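Condeck 75 Food Waste Dewatering Unit

Sold and serviced by Biddale

The Condeck 75 sits behind a commercial kitchen and squeezes the water out of plate scraps and prep waste before pickup. You will see it sold elsewhere as a machine that "makes food waste disappear." It doesn't. What goes in wet comes out drier and lighter, and you still need a hauler to take it.

Domański, who build the unit, quote a volume reduction of up to 75 percent. Treat that as the best day you will ever have, with a load of melon rind and lettuce. Bread, rice and meat trimmings hold on to far more, and a bakery may find the savings never cover the lease. Ask us for a trial before you sign anything.

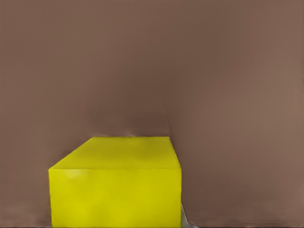

The water has to go somewhere too. It leaves through a 2 inch drain line and carries grease and fine solids, so check with your sewer district first. Some will want a trap, and a few will refuse the hookup outright. The sales sheet skips this part.

Specifications
Cycle time: 16 minutes
Drain connection: 2 inch
Wheels: 4, locking
Controls: start, stop, reverse

Not suitable for: large bones, oyster shells, "compostable" cutlery. We have heard the claims about the cutlery. It jams the screw.

Options
Pornar bin lift. Worth having if your staff empty full-size carts. Otherwise save the money.
Odor filter. Helps a little. Emptying the hopper every night helps more.

Service
Parts are stocked at Biddale. The screw and screen are wear items and the warranty leaves them out, so budget for both. For a trial or a price, ask for Benedikt Lüthi and have your last two hauling bills handy.

Prices last checked February 23, 2023.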